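Keeping houseplants watered while you're away

2 Aug 2018

We're off to my sister's again on Saturday, so it's that time of year when I go round the house poking my finger into flowerpots and feeling guilty. I used to leave a key next door and hope for the best. Poor Declan Moriarty drowned my peace lily two summers running (he was being kind, he'd been in twice a day!) and I decided it was time I sorted out something myself.

The trick I keep coming back to is the upside-down bottle. You want an ordinary clear plastic one with a screw cap, rinsed well, with a few small holes in the lid. I heat a darning needle and push it through from the inside. Water the plant properly first, then fill the bottle, screw the cap on tight and push the neck a good way into the compost. If the soil is bone dry the whole lot will run straight through and out on to your windowsill, and I speak as someone who has ruined a windowsill.

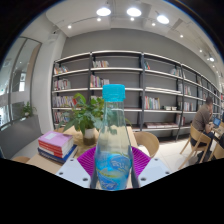
How many holes should I make in the cap?

Start with 2 for most houseplants and 3 for thirsty things like ferns. You can always add another, but you can't take one away, so test it for a day or two before you pack.

Bigger pots are fine with a larger bottle. For little ones on a shelf I wouldn't use more than 300 ml or they get top-heavy and over they go — I prop mine with a bit of cane and a rubber band. Cacti and succulents don't want any of this. Leave them be, they'll hardly notice you've gone.

Clear bottles go green inside if they stand in the sun. A spoonful of uncooked rice and some warm water, shaken hard, gets most of it off, and then I rinse until there's no cloudiness left. Peel the label or leave it on, the plant doesn't mind. I leave mine on out of laziness.
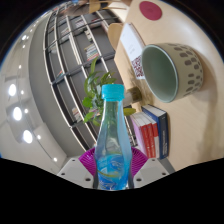
Clear plastic bottle with a turquoise screw cap.

A few other bits while I think of them. Move everything back from south-facing glass before you go, even the sun lovers. Group the pots together in the bath if your bathroom gets decent light, on an old wet towel, and they'll keep each other damp. Pick off any flowers that are nearly over. And don't feed anything the week before, you don't want a growth spurt with no one there to water it.

My longest stretch so far was 28 days last October, with one top-up halfway through from Despina Todorova across the road, and all I lost was a maidenhair fern. I've never kept one of those alive at home either!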